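4. Puesta a punto de la pinza de mano y grabación de demostraciones

Esta sección cubre el montaje de la pinza Wallareo, la comprobación previa y la grabación de la tarea de vasos tal como se usó en el estudio Rilau. Se supone que el programa de captura ya está instalado (sección 3) y que el operador ha leído las normas de la sala. Para el entrenamiento de la política, véase la sección 6.

4.1 Antes de empezar

El método parte de demostraciones hechas a mano. El operador mueve la pinza, la cámara fijada a ella registra la imagen y la trayectoria se reconstruye después a partir del vídeo. Como la política solo verá lo que vio esa cámara, la posición de los dedos en la imagen tiene que ser la misma en todas las sesiones. Un desvío pequeño en el montaje no se nota al grabar, pero aparece luego como error de agarre en el brazo Sorov.

Material necesario: pinza Wallareo con sus dos dedos, cámara con la batería cargada, destornillador del juego, tarjeta de memoria vacía y los objetos de la tarea.

4.2 Comprobación de los dedos

1. Despeje la zona de la mesa que va a quedar dentro del campo de la cámara.

2. Encienda la cámara y espere a que el indicador quede fijo.

3. Sujete la pinza sobre la mesa, con los dedos abiertos y sin tocar la superficie.

4. Revise la imagen en directo. Deben verse los dos dedos entrando por la parte inferior, uno a cada lado, con las puntas algo inclinadas hacia el centro y el tablero libre entre ambos.
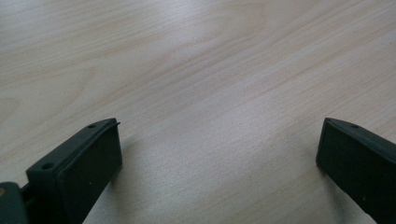

5. Cierre la pinza despacio hasta que las caras internas hagan contacto. Si una llega antes que la otra, afloje los tornillos del dedo, corrija y vuelva a apretar.

6. Abra y cierre cinco veces seguidas. El recorrido debe ser suave en los dos sentidos.

7. Guarde un fotograma con la pinza abierta y otro con la pinza cerrada. El programa los compara con la referencia y avisa si la diferencia supera el límite.

Nota: un poco de polvo en las caras de agarre no afecta al registro. Para limpiarlas use un paño seco. No use alcohol.

Precaución: no apriete los tornillos con la pinza cerrada. El dedo puede quedar forzado y la apertura medida dejará de ser válida.

4.3 Grabación de la tarea de vasos

La tarea consiste en separar un vaso de papel de la pila, colocarlo de pie en la mesa y soltarlo. Se eligió porque el papel cede con facilidad: una política que aprieta de más deforma el vaso, y el fallo se distingue sin instrumentos.

1. Coloque la pila de vasos en la mesa, al alcance de la pinza. Cambie su posición entre una serie y la siguiente.

2. Inicie la grabación y mantenga la pinza quieta dos segundos.

3. Acérquese al vaso desde arriba, con la pinza abierta y un dedo a cada lado.

4. Cierre hasta sujetar la pared justo por debajo del borde. No siga cerrando una vez que haya contacto en los dos lados.

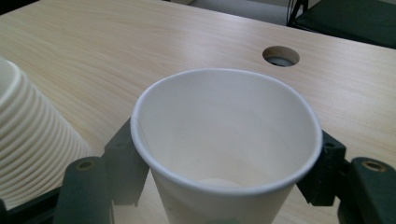 Foto: Proyecto Rilau, archivo de capturas

5. Lleve el vaso a su sitio sin giros bruscos de muñeca. La reconstrucción de la trayectoria pierde precisión cuando la imagen sale movida.

6. Abra la pinza, retírela hacia arriba y espere otros dos segundos antes de detener la grabación.

7. Si el vaso se cae o salen dos juntos, no corte. Termine el movimiento y marque el episodio como fallido en el programa – los fallos se guardan en una carpeta aparte y sirven para la evaluación.

Nota: no hace falta retirar sillas ni otros muebles del fondo. En el estudio se dejaron donde estaban, y la variación del fondo forma parte de los datos.

Precaución: sustituya todo vaso que tenga la pared doblada. Un vaso ya marcado se abre más al cogerlo y altera la lectura de apertura.

4.4 Cantidad de datos y resultado de referencia

El conjunto completo del estudio tiene 2213 episodios, repartidos en 24 sesiones. Con una sesión sola no se obtiene una política utilizable. Para reproducir la versión reducida bastan 292 episodios, siempre que la pila cambie de sitio como se indica en el paso 1 del apartado 4.3.

La versión reducida coge bien el vaso cuando la pila está derecha y falla más a menudo cuando está inclinada. El conjunto completo corrige buena parte de esos fallos. No se ha medido qué ocurre con vasos de otro material, y los valores de cierre de esta guía no deben aplicarse a ellos.

El filtro Shehu descarta de forma automática los episodios con trayectoria incompleta. Si descarta más de 33 en una misma sesión, repita la comprobación del apartado 4.2 antes de seguir grabando. La causa más frecuente es un dedo flojo – la segunda, una cámara que se ha desplazado en su soporte.

4.5 Al terminar

1. Detenga el programa y espere a que cierre el último archivo.

2. Copie la tarjeta completa al disco de la sesión. No cambie los nombres de las carpetas.

3. Anote en la hoja el operador, la mesa utilizada y cualquier ajuste hecho en los dedos.

4. Guarde la pinza abierta en su caja.

Los mensajes de error del programa de captura están en el anexo B.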